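Vondine Robotics Lab

Home Projects Publications Data FAQ Contact

Search this site Enter keywords Go

Frequently asked questions: the Sarkitel tabletop study

Ksawery Michalski, October

What does the study measure?

Sarkitel is a method for predicting where a person will place an object on a cluttered table before the hand has finished moving it. The output is a placement map, a grid over the table surface in which each cell holds a probability. We score the map against the position where the object came to rest. The longer-term use is in manipulation policies learned from human demonstrations, where a rough estimate of the goal early in the motion narrows the search for a grasp and a path.

How large is the data set?

There are 3165 recorded placements. Of these, 1269 were held out for testing and never used in training or tuning. The split was made by table layout, so no layout appears in both portions. An earlier split made by individual placement gave much better numbers, and we withdrew it once we realized the model was memorizing layouts.

Who were the demonstrators?

13 adults, all right- or left-handed by their own report and none with prior experience of the task. Each worked through the layouts in a different order. We did not coach them on speed or grip. The only fixed instruction was to put the named object where they would normally leave it.

Why chest-height recording?

A chest mount keeps the viewpoint close to that of a seated worker and leaves both hands free. Head mounts gave a better view of small items, but the camera swung whenever the demonstrator looked up to read the next prompt. The cost of the chest position is that the near edge of the table is often out of view, and the method has to treat that region as unknown instead of free.

What objects are used?

Household items for the most part. We wanted rigid, deformable and articulated objects in the same layouts, along with at least one container that other things can go into. A typical layout has a basin near the middle, a ladle, a bottle, a toy block, some rope and a couple of folded towels.
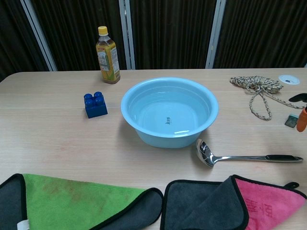

Containers matter a great deal to the results. When a basin or bowl is present, the placement map tends to split into two peaks, one inside the container and one on open surface. The baseline, which fits a single Gaussian, puts its mean between the two peaks and is wrong in both cases.

How is rope handled?

Poorly, for now. A rope has no useful centre, so we record its resting outline as a mask and score by overlap. Loops and trailing ends inflate the mask, and small changes in shape produce large changes in score. Rope trials are reported in a separate table and should not be averaged with the rigid objects.

Folded towels sit somewhere in between. Their outline is stable once they are down, but a towel with a different colour on each side is sometimes segmented as two objects. We merge adjacent masks by hand where the boundary follows a fold.

Does polished metal cause trouble?

Yes. Depth readings drop out on curved steel, and the bowl of a ladle is the worst case. We fill the gaps from the colour segmentation and the fitted table plane. Transparent plastic has a similar effect, though a full bottle is easier than an empty one. Missing depth was logged per object and is included with the release.

What is the Tikent baseline?

Tikent is our name for the single-Gaussian predictor described above, trained on the same data with the same image encoder. It is there to isolate the effect of the placement map. We did not tune it beyond learning rate and batch size.

How many training runs stand behind each result?

Each entry is the mean of 7 runs with different random seeds. The spread across seeds is given beside it. Where two methods differ by less than that spread, we make no claim about which is better.

Has the method been run on a robot?

Only in replay. We fed recorded sequences to the Pawlak planner and checked whether the predicted goal was reachable at each time step. No closed-loop trials are reported, and the replay figures say nothing about grasp success.

Can I use the data with a different camera height?

You can, with care. The table plane is stored with each sequence, so the images can be rectified to an overhead view. Tall objects will smear in that view, and anything hidden behind a bottle stays hidden. Models trained on rectified images lost accuracy on items near the far edge – mostly small ones.

Where do I report an annotation error?

Use the form on the Contact page and give the sequence name and time step. Corrections are collected and issued with the next version of the data. Earlier versions stay available so that published results can be reproduced.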